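Working from home: how do I set a fair rate for my first bookkeeping client?
Posted by Rajeshwari Poojary on a Thursday
6 answers hidden, 2 shown | 233 views | Share

Hello everyone, I hope this is the right corner of the site for it. I left my office job in August and have been setting myself up at home doing bookkeeping and general admin for small businesses. I did eleven years of it for an employer, so the work itself doesn't frighten me, but the money side of being on my own certainly does!

A small firm called Detow has asked me to take over their invoices, chase late payers and keep the diary for the two owners. They found me through a friend of my sister's and we had a lovely chat on the phone. Then came the dreaded bit – "so what do you charge?" – and I went completely blank and said I'd email them. They think it will come to up to 30 hours a month, though they were a little vague, and I have a feeling the first month will be heavier while I sort through what the last person left behind (there was mention of a carrier bag of receipts).

Should I give them an hourly rate, or one price for the month? My husband says hourly, so that I'm never out of pocket. My old manager says monthly, so that I know what's coming in. I've changed my mind four times since breakfast and I still haven't sent the email.
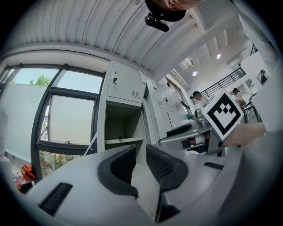

Stijn Vandenberghe
Monthly, every time, but only once you know how long the work takes you. Do the first month by the hour and write down everything, including the five-minute phone calls, as they add up to a frightening amount by the end of the week. After that you'll both have a proper number to look at and you can offer them a fixed price for the second month onwards. I did it this way with Meijer, who were my first clients, and we've never had a cross word over a bill.

Charge separately for the carrier bag. That's a tidying-up job and it shouldn't get mixed into your normal price, otherwise they'll think the normal price includes carrier bags for ever more.

Helpful (30) | Reply

Liesbeth Baert
Oh, I do feel for you, Rajeshwari, I was exactly the same with my first one and I remember sitting on the stairs with the phone in my hand, rehearsing a number out loud to the dog. It does get easier, I promise!

I agree with Stijn about keeping a record of your hours, but I'd be a bit careful about starting with an open hourly rate if the owners are vague. When I began with Takari we had agreed by the hour and I was so worried about the bill looking large that I kept knocking bits off it. I'd do a whole afternoon and put down two hours, which was daft of me, and of course they then expected the same afternoon for the same money the month after. It took me the best part of a year to put it right, and it was an awkward conversation when it came.

What I do now is sell a block of hours. The client pays for the block at the start of the month, I send a short note when we're halfway through it, and if they want more than that they buy another small block. Unused hours can roll over into the next month but no further (do put that in writing, or you'll find yourself owing somebody a fortnight's work at Christmas).

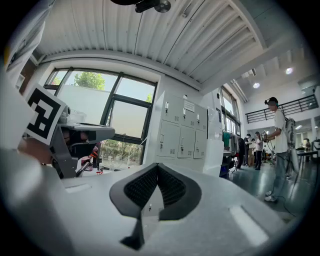 As for the rate itself, please don't take your old hourly wage and leave it at that. You've no holiday pay now, no sick pay, and nobody buying your printer ink. I sat down with a pad and added up what the year would cost me before I'd earned a penny – insurance, software, broadband, an accountant for my own return, a decent chair – and it came to just over 2,000. Then I worked out how many hours I could really bill, allowing for the school holidays and the time you spend answering emails from people who never become clients, and that gave me a figure I could say with a straight face.

I keep my hours in Rurix, but a notebook did me perfectly well for the first year and I'd start with that if I were you.

One more thing while I'm here: agree how they'll pay you and when. Mine is seven days from the invoice and it's on the first page of the letter I send before any work begins. And do send that email today, even if it's only to ask them a few more questions. They'll be pleased to hear from you.

Helpful (6) | Reply | Share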